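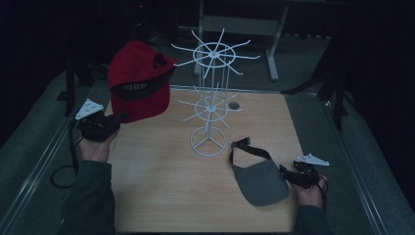 Nukasano makes and sells hats and caps from a shop and workroom in Ballarat, Victoria. Nilton Restrepo started the business with one second-hand blocking machine and a stall at the Sunday-morning end of the old saleyards, selling sun hats to people who had forgotten theirs. We still sell a lot of sun hats. We also make felt hats for winter, school hats in two brim widths and caps for clubs and work crews. Baseball caps are the plainest thing we do and red is a colour we get asked for often, usually by cricket and netball clubs. For shops that stock our range we can supply a white wire stand with two tiers of arms, which takes up very little of a counter and keeps the crowns from being squashed.

What we make

Our hats come in three ranges. Kaller is the felt range, made in wool felt and, for special orders, rabbit fur felt. Each one is steamed, blocked by hand over a timber form and left overnight before the brim is cut. Pistov is the everyday range: cotton bucket hats, caps and a wide-brimmed gardening hat with a chin cord. Mamani is straw, woven overseas and finished here, with the sweatband and ribbon sewn in our own workroom.

We keep 350 timber blocks on the shelves out the back. The oldest came from a milliner's in Geelong that was closing down, and a few of the crown shapes have not been in fashion for a long time. If you have a photograph of a hat your grandfather wore, bring it in and we will see whether we have a block close to it. Quite often we do.

Schools and clubs

School hats are the steady part of the business. In a normal year we sew some 2,000 of them, most going out in the summer before first term. The standard brim is 7.5 cm and the junior brim is 6 cm. Both come with a safety-release toggle and a name label inside the crown. Colours are matched to the school's existing uniform, and we hold the cloth in stock so that a parent who needs a replacement in May does not have to wait for the next bulk run.

Club caps start at an order of 20. We can embroider the front panel, the back or one side. Please send artwork as large as you have it. Small logos copied from a letterhead do not sew well, and fine lettering under 5 mm high tends to close up. We will send a stitched sample before we make the rest. Changes after the sample is approved are charged at cost.

Repairs

We repair our own hats and other people's. Common jobs are new sweatbands, new ribbon, stretched crowns and brims that have been left on the dashboard of a ute. Felt can be cleaned and reblocked several times over its life. Straw is harder – once the weave has cracked at the front pinch there is not much we can do except patch it from inside. We will tell you at the counter if a repair is going to cost more than the hat is worth to you.

Allow two weeks for repairs, or three before the spring races.

The building

The shop is in a former produce store. We took over the front room first and the rear of the building later, when the tenant moved out, and on January 1, 2018 we signed the lease on the whole ground floor. Cutting and sewing are on the north side where the light is better. The steam room has its own extractor and a concrete floor with a drain. Customers are welcome to look in through the half door.

Getting the right size

Measure around the head about a finger's width above the ears, with the tape level front and back. If you fall between two sizes, take the larger one and ask us for a strip of foam, which goes behind the sweatband at no charge. Hats bought in the shop can be stretched on the spot by up to one size. Mail orders can be swapped within 30 days if they have not been worn outside.

Stockists

Our hats are sold through country outfitters, garden centres and a handful of gift shops in Victoria, southern New South Wales and Tasmania. New stockists should write to the shop, marked to the attention of Nilton, with the name of the store and the ranges they are interested in.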